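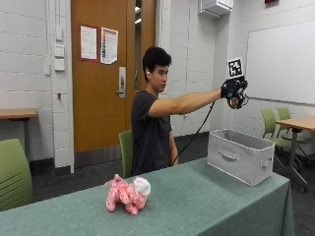 ### 3.2 收纳任务与桌面布置

收纳任务在Etdale教学楼的一间普通教室内进行，数据采集集中在9月。参与者坐在长桌一侧，将桌上的物品逐件放入布制收纳箱，全部放入后记为一轮。任务不限时，也不规定物品的先后次序。参与者事先只被告知“把桌上的东西收进箱子”，没有人示范。这一措辞沿用了Musbridge预实验的版本。预实验中曾使用“请整齐地放入”的说法，结果参与者对“整齐”的理解差别很大，有人会把同一件玩具取出重放多次，因此正式任务中删去了这个词。

桌面全程铺有桌布。光滑的桌面会使毛绒物品在被触碰时滑开，铺布后物品的初始位置较为稳定，轻物的移动也更接近家中床面或地毯上的情况。桌布的不足在于边缘：垂下的部分在桌角形成褶皱，参与者起身时容易带动布面。每轮开始前，实验员将布面拉平，再按布置单摆放物品。

物品共10件，以毛绒玩具为主，另有小毛巾、布袋等软质日用品。选择软质物品出于两方面考虑。其一，既有的整理研究多采用积木、书本、餐具等形状固定的物品，软物收纳的数据较少。其二，软物进入箱内后会变形，同一件物品前后两次占据的空间可能明显不同，参与者对“还放不放得下”的判断也随之变化。毛绒玩具之间同样有差别。有些玩具的躯干与头部材质不一，例如图2中侧卧在桌上的粉色玩具，身体为斑驳的粉色纹样，一端则是蓬松的白色部分。这类玩具的朝向不易统一描述，我们在标注时只记录“侧卧”“俯卧”“仰卧”和“竖立”，不再细分头部方向。

收纳箱为浅灰色布箱，长方形，敞口，前侧有内凹的提手口，侧面另有一个小布环（图2）。正式任务中箱口始终朝上，箱体位置由布置单规定，分为近侧与远侧2种。近侧布置下箱体位于参与者身前，手臂基本不需要伸直；远侧布置下箱体靠近桌子一端，参与者须将手臂向侧面伸出才能到达箱口上方。图2所示的参与者即以右臂横过身前，向自己的左侧伸出，头部随手的方向转动，另一侧手臂垂在身旁，前臂靠近桌沿。

**图2** 收纳任务中的一个时刻。参与者右手伸至布箱上方，粉色毛绒玩具侧卧于桌面。

布箱的柔软程度对任务有直接影响。较硬的塑料箱可以承受手腕抵靠，布箱的箱壁则会在受压时内倾，箱口随之变窄。预实验中，部分参与者先用另一只手撑开箱口再放入物品，正式任务对此不加限制，标注时单独记为“扶箱”。提手口和布环也会被用来调整箱体的位置，这类动作记为“移箱”，不计入收纳动作本身。箱体被移动后，实验员不作复位，待该轮结束再恢复到布置单规定的位置。

### 3.3 参与者与记录

参与者共30人，由Troseden校区的公告栏招募，均为成年人，未要求有幼教或家政经验。参与者着日常服装，是否佩戴耳机等随身物品不作规定。座椅沿用教室原有的椅子，高度不可调。身高较低的参与者在远侧布置下有时会离开椅面，这种情况在记录中标为“起身”，相应动作仍予保留。

一次收纳动作从手接触物品开始，到物品完全低于箱口平面且手已离开为止。物品搭在箱沿上、尚有一部分露出时，不算完成；若参与者随后将其按入箱内，两段合并为一次动作。剔除中途掉落后未再拾起的情形，最终得到有效收纳动作1021次。

标注由Cosmin Bălan负责统筹，各类动作的定义写入标注手册，最后一次修订为2005年12月1日。手册修订前完成的部分按新定义重新标注。修订主要涉及“按压”一类：早期版本把所有手掌向下的接触都记为按压，修订后只保留使箱内物品高度明显下降的接触，轻拍与抚平归入“整理”。

### 3.4 先后次序的处理

不规定次序使各轮之间难以逐件对应。我们没有按物品编号比较，而是按箱内状态分段：箱底仍可见时为前段，箱底被遮住后为中段，物品堆至接近箱口时为后段。软物的堆叠高度会因按压而回落，同一轮中可能由后段退回中段，分段以每次动作开始时的状态为准。

前段的动作较为简单，多数参与者松手后任由物品落入箱内。后段中“按压”和“扶箱”增多，物品的朝向也更常被调整，体积较大的玩具尤其如此。Coman布置单把大件放在离箱体最远的位置，参与者往往先收近处的小件，大件因此多落在后段。为检查这一影响，我们另备一份大小件位置互换的布置单，两份交替使用，结果分别列于第4节。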